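3.2 Study site and lighting conditions

The measurements were made in the workshop building of Zuvent, a firm which makes small metal parts in the town of Ridau. The building has one large hall and several smaller rooms, and all of them were painted again before our study began. We selected this site for two reasons. First, the management had already planned to change the lamps, so that we could measure the old and the new lighting in the same rooms. Second, most of the work surfaces in the building are gray or almost gray, and for such surfaces the existing recommendations give only limited advice.

In the earlier literature, the question of glare in work rooms is treated mostly from the position of a person who sits at a desk. The eye is then at a known height and the direction of view is almost constant. In a workshop this assumption is weak. A person stands, bends over the table, turns to the wall and goes back again. Therefore we did not use a single viewing point, but a set of 13 points for each room, placed at standing height and at sitting height. The points were marked on the floor with tape and kept the same during the whole study.

The old lamps were fluorescent tubes without a cover. The new lamps, of the type Asto, are flat panels with a diffusing sheet, and they were mounted at the same height as the old ones. The spacing was changed only in the large hall, where the old rows did not follow the position of the tables. In the smaller rooms the spacing was kept.

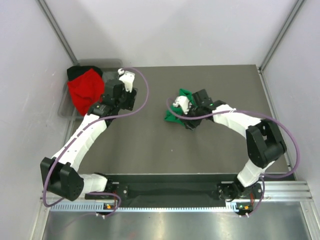 Figure 3. Gray and shiny surfaces in an enclosed cell, seen from directly above: gray tabletop, pale gray back wall, light gray side walls and, along the bottom, a metallic floor panel that reflects light.

For every point we recorded the horizontal illuminance on the work surface and the luminance of the surfaces in the field of view. The illuminance meter was placed flat on the table and was read after 90 seconds, when the value had become stable. All readings were made after sunset, with the window blinds closed, so the daylight had no influence on them. Each reading was repeated 3 times, and the mean value was used in the analysis. When one reading differed clearly from the two others, the whole set for this point was measured again on the next evening.

The old installation gave a mean illuminance of 760 lux on the tables of the large hall. This is a sufficient level for fine work, and indeed the workers did not complain that the hall was dark. Their complaints were about reflections. In the short interviews, which were conducted by Ji-hoon Yang, several workers said that they move a part to one side in order to see its edge, and that they do this many times in one shift. Such a movement is small, but it interrupts the work, and it can not be found from the illuminance values alone.

It is useful to separate here two kinds of surface. A matte surface scatters the light in many directions, and its luminance changes only little when the observer moves. A polished surface sends a large part of the light in one direction, and a small step of the observer can change its luminance very much. A mean reflectance value, as it is commonly given in the data sheets of paints and coverings, does not describe this difference. We have therefore noted for each surface also the gloss class, following the simple scale of Ra, matte, medium and shiny, which was proposed for us by Ji-hoon Myung at the planning stage.

The second series was started in August, after the new panels had been in use long enough for the workers to become familiar with them. The same points, the same meter and the same order of rooms were used. One small room could not be measured in the second series because it was used as storage at that time, and we have removed it also from the first series. The results of both series are compared in Section 4.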